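The Green Wire
A story
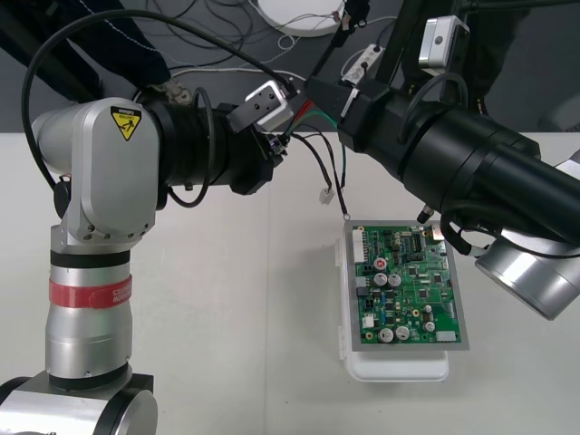

One

The board came back to Boström in January with a note taped to the bag. The note said it cut out when the weather turned. Tyra Holmgren read it twice, filled in the return slip and gave it number 267.

She had been at the bench for seven weeks. Before that she had sold shoes in Wesberg, and before that she had looked after her mother. Alvar Brekke had hired her after watching her put a new zipper pull on her own coat in the waiting room. He asked if she could solder. She said no. He said that was fine.

The board belonged to a heater controller called the Flerner. Boström had built more than 1000 of them, and most had gone to dairies and greenhouses up the valley. A harness of loose wires came with each one, red, green and black. There was a small white plug to push onto the board and a black wire with a metal ring on the end that went under a screw.

Tyra laid the board on the table and hooked up the harness. She turned on the supply. The light on the test box came on and stayed on.

"It works," she said.

"Leave it," Alvar said. "Have your lunch."

When she came back from lunch it was still working.

Two

She wrote "no fault found" on the slip in pencil. Alvar looked at it and put the slip back on her side of the table.

"Who sent it?" he asked.

"A place called Jestuden."

"That's the Lunden greenhouse. They grow tomatoes. They wouldn't drive all the way down here for no fault found."

He went off to argue with the delivery driver about a pallet. Tyra took the harness off and put it back on. She wiggled the plug. She tapped the board with the handle of a screwdriver, which she had seen him do. The light stayed on.

At four o'clock it was getting dark out and the heat in the building had gone down, the way it did every afternoon when the office people left. She put on her coat and sat down again. She was thinking about whether there were eggs at home. The light went out.

She didn't touch anything. She sat with her hands in her lap and watched it. After a minute or so it came back on, and then it went out again.

"Alvar," she said.

He came over with his jacket half on. They both stood there.

"So it doesn't like the cold," he said. "What do you do now?"

"I don't know."

"Well, think about it on the bus."

Three

She thought about it on the bus. She thought about the board first, all the little joints on it, and how any of them could be cracked. Then she thought about her mother's radio, which had only played if you held the cord up against the wall. They had kept it going for years with a thumbtack.

In the morning she was at the bench before the kettle had boiled. She left the board where it was and took hold of the wires, one at a time, close to the plug. She gave each one a small pull and let go. The red did nothing. The black did nothing. She pulled on the green and the light went out.

She did it again to be sure. Then she got the magnifier and looked at the place where the wire went into the white plastic. It looked like every other wire. She pushed the little metal tab in with a pin, the way the drawing showed, and drew the contact out the back. Half the strands had never been crimped at all. They had been folded over the outside, and the whole thing had held on by the insulation.

It took her three tries to make a new one. The first was crooked. On the second she forgot to strip the wire far enough. The third went into the plug with a click.

She put the plug in the freezer compartment of the lunchroom refrigerator, next to somebody's peas, with the wires hanging out through the door seal. Alvar found it there when he went for milk.

"Is this yours?" he called.

"Ten more minutes," she said.

She carried it back to the table cold and pushed it onto the board. She pulled the green wire, and then all of them together, harder than she needed to. The light stayed on.

Four

Alvar read the slip at the end of the day. She had rubbed out the pencil and written in pen. He went through it slowly with one finger under the line.

"Who made up this harness?" he asked.

There was a code on the tag. She had already looked it up in the binder, and she had hoped he wouldn't ask. It was AB.

He looked at the tag for a while. He took off his glasses and put them in his shirt pocket.

"I did the whole box of those in one evening," he said. "My wife was in the hospital. I said I was fine to stay."

Tyra didn't know what to say to that. She wound up the test leads.

"How many were in the box?" she asked.

"I'd have to look."

"I can come in early tomorrow."

"You don't have to do that."

"I know."

He pulled the binder over and began turning the pages back. She turned the lamp so it was on his side of the table. Most of the harnesses would be out in the greenhouses by now, screwed down behind covers, and somebody would have to write to all those people. She found a clean sheet of paper and put the date at the top, and then Jestuden, and asked him how to spell the name of the man up there.

"Two n's," Alvar said. "I think. No, hang on, it's on the bag."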